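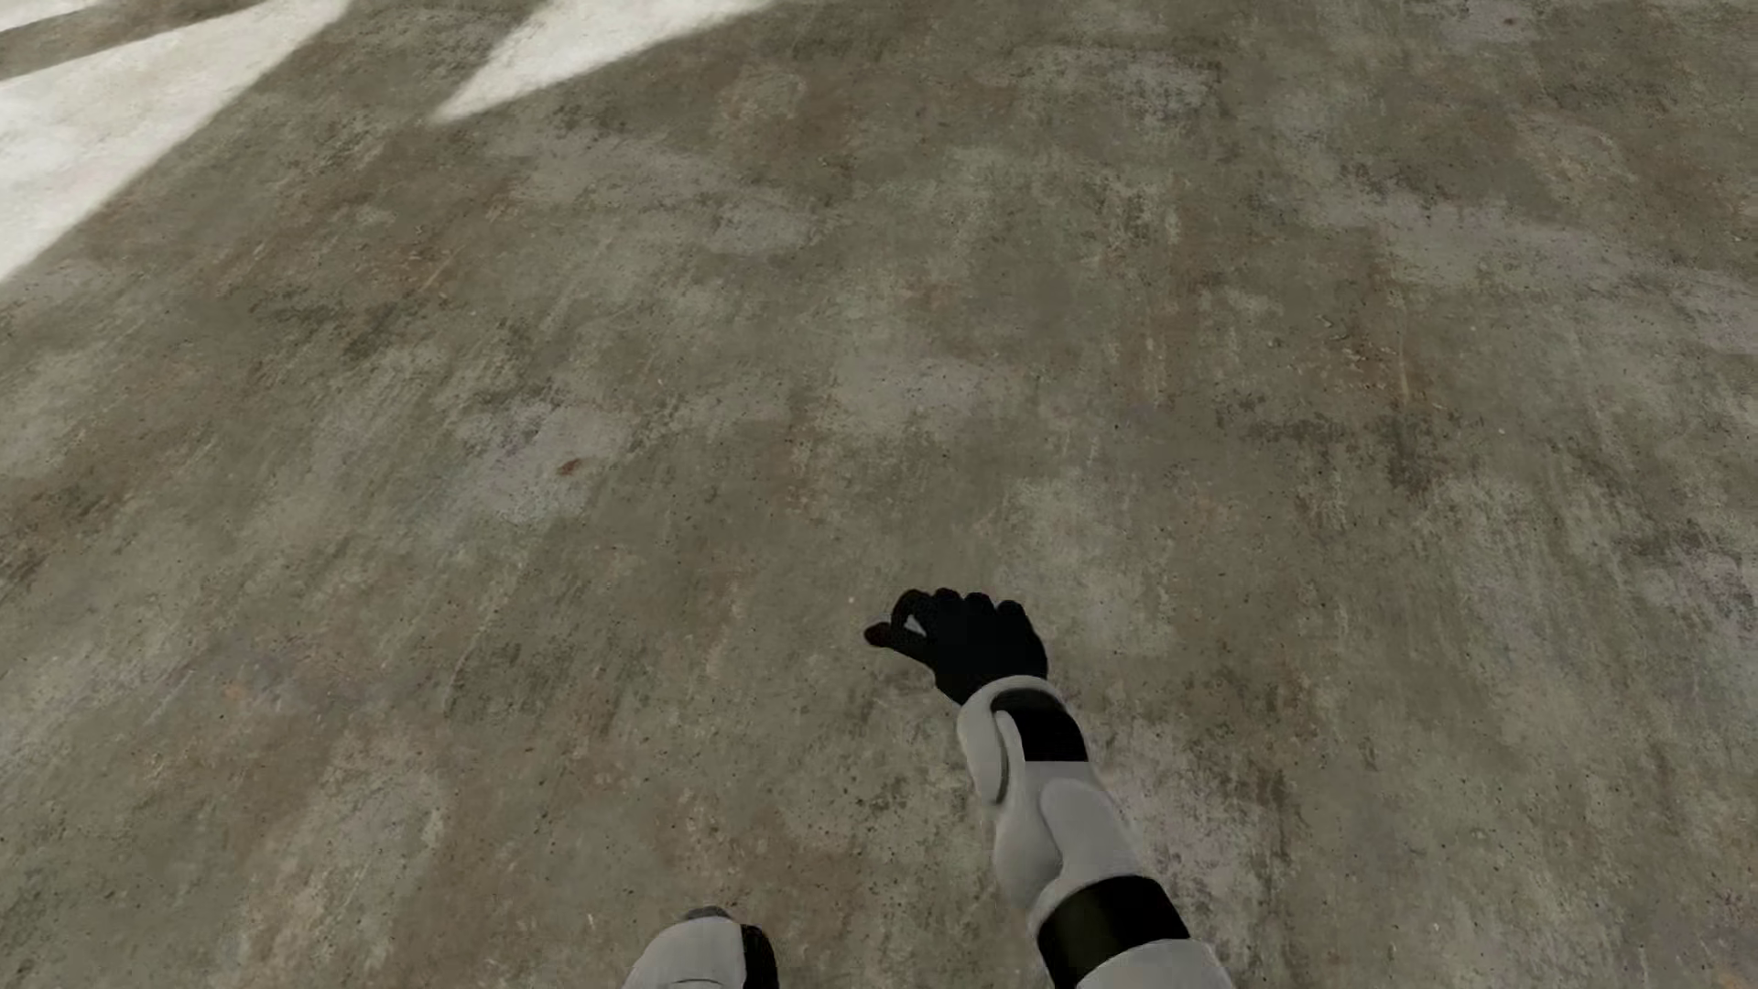
## Hidratación facial y descanso: lo que aprendimos

En abril preparamos, con mucha ilusión, una encuesta para las clientas y clientes del centro de estética Skostano. Respondieron 155 personas (¡muchas más de las que esperábamos!), y casi 74 nos contaron que duermen mal y que se notan la piel más apagada por la mañana. Durante seis semanas, un grupo siguió la rutina de crema Clokon y horario fijo de sueño.

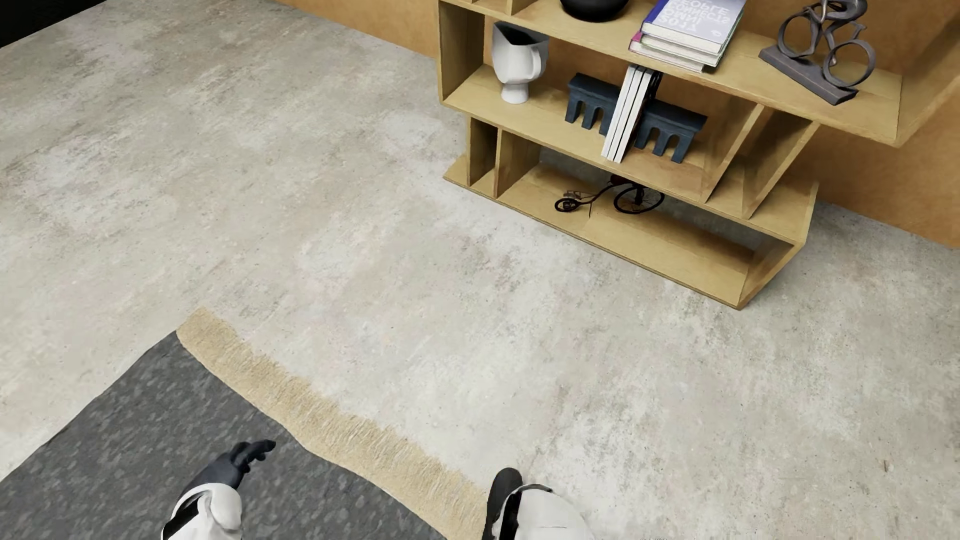 *Estantería de madera clara junto a la pared.*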